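3.2 Table height and reach in shared kitchens

The second part of the study dealt with the height at which household tables are set and the effect this has on people who prepare food while seated. Earlier work by our group (Zaidi and Tanis, in the February report) relied on postal questionnaires, and respondents were asked to measure their own tables. The answers were uneven. Many had measured to the underside of the top, and a smaller group had measured to the apron, so the two sets of figures could not be combined without a correction that we were not prepared to defend.

For the present study, measurements were taken in person in 317 homes across the Drerkau district. Each visit covered the main table, the chair most often used with it, and the distance from the seated person's shoulder to the items they handled at a meal. Households received 100 dollars for their time. Homes in which the table had been replaced within the previous year were kept in the sample but coded separately, as residents in the pilot visits had often not yet settled on a seating position.

Reach was recorded in two zones. The near zone covers whatever can be picked up with the elbow at the side; the far zone requires the arm to be extended. Bowls, cups and serving dishes were assigned to a zone according to where they stood at the start of the meal, and were not reassigned if they were moved later. Figure 4 gives the general arrangement of a table and a bowl.
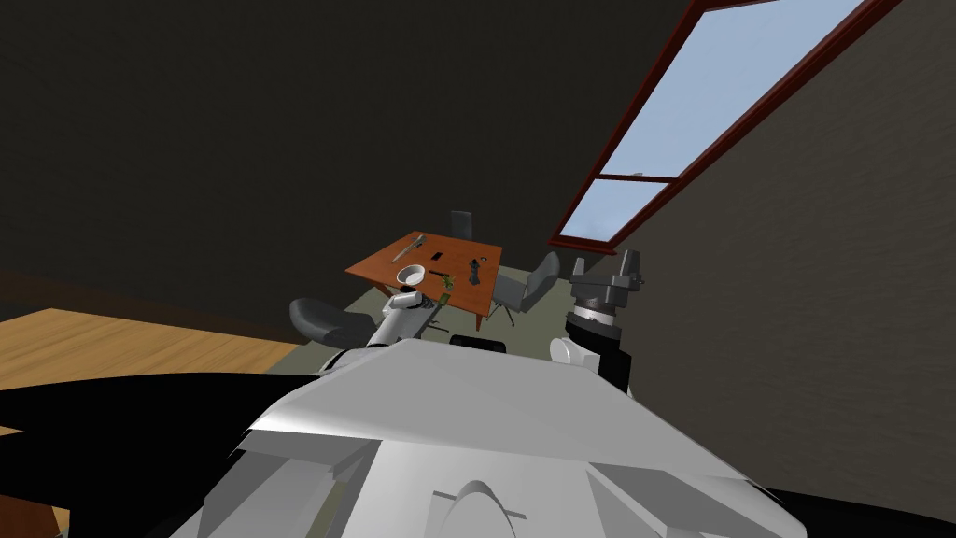 Figure 4. Wooden table and bowl, computer rendering, with one arm extended toward the bowl.

3.3 Treatment of missing and doubtful values

Shoulder distance was missing for a number of homes, mostly where the resident preferred to remain standing. These homes were left out of the reach analysis but kept for table height. Where two visitors recorded heights that differed by more than the agreed tolerance, the table was measured again by Kulsoom Zaidi, and her value was used.

Extending tables posed a separate problem. On the Bisico and Demirtaş models found in the district, the leaves sit slightly lower than the centre panel when fully opened — a difference residents seldom noticed. We recorded the height of the centre panel in every case. Readers who wish to compare our results with the older regional survey, which drew on over 2000 questionnaires, should bear in mind that it made no distinction between panel and leaf.

All records were checked and closed on 2021-01-09. Entries received after that point are not included in the tables that follow.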